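Charge limit keeps going back to 100 per cent on my Vurnach -- anyone else?

Asked in Electric Cars > Charging at home

Hi all, hoping somebody has been through this one. We picked up a second-hand Vurnach hatch in June, our first electric car, and on the whole we love it to bits. The seats are comfy, the kids like the big glass roof and my husband has stopped grumbling about it (mostly!). The dealer told us to keep the charge limit at 70 per cent for everyday driving and only go higher before a trip, so I set that on the centre screen the day we brought it home.

The trouble is it won't stay there. I plug in when I get home from work, the screen says 70, and when I go out in the morning the limit has jumped back up and the battery is full. It doesn't happen every night, maybe two or three times a week. I've turned the screen off and on again, and I've been through the manual twice, but it only has half a page on charging and most of that is about the colour of the little light beside the plug.

We have a Kedeslow wall charger in the garage, put in by the people who owned the house before us, and I do have the phone app for it, though I've hardly opened it. Is it the car or the charger doing this? And am I hurting the battery in the meantime? We only drive 30 kilometres on a normal day so I really don't need it full.

3 answers

Answer from Plollatel (marked as helpful)

Welcome to the electric side! I had the same worry with mine the first winter, so please don't lose any sleep over it. A handful of full charges won't do your battery any harm you'd ever notice, especially if you drive it the same morning.

My guess is the departure timer. On the Vurnach there are two limits, and it's easy to miss the second one. The first is the slider on the main charging page, the one you've already found. The other is tucked away under Climate, then Departure, where you tell the car what time you leave so the cabin is warm. Each saved departure has its own charge target, and it overrides the slider on any day the timer is switched on. If the last owner set one up for a couple of days a week, that would match what you're seeing.

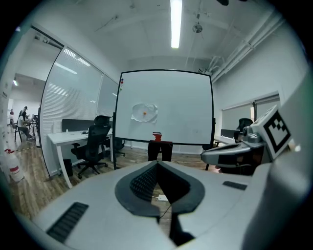

Whiteboard on its stand, with three magnets near the top left corner

Go into Departure and look at every saved time, including the greyed-out ones further down the list (mine holds 5). Delete the lot, then make a fresh one if you'd like the warm cabin -- and it's lovely, so I'd say do. Set the target to 70 while you're in there and press Save before you leave the page. The back arrow throws your changes away without a word, and I lost a whole evening to that.

While you're at it, check that the last owner's profile has been taken off the car. It's under Settings, then Drivers. If they still have it on their phone, their settings can creep back in whenever the car updates itself, and you'd want them removed for your own privacy anyway.

Answer from Eustaquio Trujillo

Agree with the above. I'd only add that the Kedeslow box can't see how full the car is, at least the older ones can't. It gives out power until the car says stop. So I would leave the charger alone and look at the car first. Check the software number too, mine was on 116 and the Departure page looked quite different before that.

Answer from Bondarchuk

had one of these for over a year, always charge to full, never had a problem. wouldn't bother

Comment from the asker

Found it! There were two old departures in there, both for 6.15 in the morning and both set to full. Deleted them and the limit has held every night so far. The last owner's profile was still on there as well, so that's gone too. Thank you so much Plollatel, and thanks Eustaquio, I'll have a look for the software number on the weekend.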